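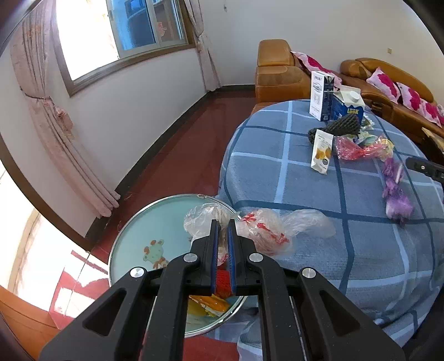

3.2 Ablageflächen im Wohnraum: der Beistelltisch

Erhebung in Kikberg, 40 Haushalte, davon 20 mit mindestens einem niedrigen Tisch neben einer größeren, mit Stoff bedeckten Fläche. Auswertung nach dem Schema von Sequeira (Kodierbuch Macedo, zweite Fassung). Gefragt war nicht nach Ordnung im Sinne von Sauberkeit. Gefragt war, wo Verpackung liegen bleibt, nachdem der Inhalt schon anderswo ist oder noch daneben liegt.

Befund vorweg: Folie wandert an den Rand. Kartons nach hinten, Tüten nach vorn oder an die Kante, kleine glänzende Packungen in die Mitte des Tisches. Diese Verteilung in 6 der genauer kodierten Haushalte fast deckungsgleich, in den übrigen mit Abweichungen, siehe Tabelle im Anhang.

Abb. 4 zeigt den Typ »Doppelfläche«. Runder Glastisch mit Metallrand, direkt daneben die größere Fläche unter blau kariertem Stoff. Zerknitterte klare Tüte auf dem Glas, eine zweite mit rotem Aufdruck liegt über der Tischkante und reicht auf den Stoff hinüber. Für die Kodierung heikel. Zählt die zweite Tüte zum Tisch oder zum Tuch? Wir haben sie als »Übergang« geführt (Code U), Lynch hätte sie dem Tisch zugeschlagen. Übereinstimmung der beiden Kodierer bei U insgesamt schwach, bei allen anderen Codes gut.

Die beiden Kartons am hinteren Ende des Tuchs fallen unter »Rückstellung«: aufrecht, nebeneinander, weg von der Vorderkante. Kommt im Material häufig vor. In den Gesprächen hieß es dazu meist, Kartons hebe man auf, »falls man was zurückschicken muss«. Tüten dagegen hebt man nicht auf, man räumt sie nur später weg. Der Unterschied ist den Befragten selten bewust, zeigt sich aber in der Lage.

Strickware und andere Textilien. Im Beispiel ein leuchtend rotes, gestricktes Stück, dicht bei einer orange-gelben glänzenden Packung. Solche Paarungen (weich neben Verpackung) hatten wir zunächst nicht vorgesehen, der Code W/V kam erst nach der ersten Runde im Dezember dazu. Rückwirkend nachkodiert, Gesamtzahl der Objekte danach 2516. Ob das Textil zur Packung gehört oder bloß zufällig dort liegt, wurde nicht unterschieden. Dafür reicht das Material nicht.

Zur Tischplatte selbst. Dekorierte Platten, wie hier mit dem aufgedruckten Bären, wurden gesondert vermerkt. Vermutung war: Motiv bleibt eher frei. Lies sich nicht halten. Gegenstände liegen auf Motiven genauso wie daneben, jedenfalls bei den Glasplatten. Bei Holz zu wenige Fälle. Abnutzung am Rand (Abb. 4, kleine bräunliche Stelle am hinteren Rand) wurde notiert, geht aber nicht in die Auswertung ein.

Stoffdecken. Größere Fläche mit Decke oder Tuch: wird als Zwischenlager benutzt, auch für leichte, sperrige Folie. Karos und Streifen erschweren übrigens das Erkennen flacher, durchsichtiger Teile erheblich, Nachkontrolle bei allen gemusterten Tüchern nötig gewesen. In Drotovgate (Vorstudie) fast nur einfarbige Decken, daher dort das Problem nicht aufgefallen.

Einschränkungen. Die Haushalte wussten, dass wir kommen. Manche hatten vorher aufgeräumt, eine Person hat es uns gesagt, bei den anderen unklar. Tageszeit nicht einheitlich. Am Vormittag mehr Verpackung auf den Tischen als am Abend, Differenz aber klein und wegen der ungleichen Gruppen nicht getestet. Gewicht und Material der Folien nicht erfasst, Code U in der jetzigen Form wohl zu grob. Für die Folgeerhebung in Buvum wird U geteilt: U1 überwiegend Tisch, U2 überwiegend Stoff. Dazu das überarbeitete Kodierbuch, Abschnitt 5.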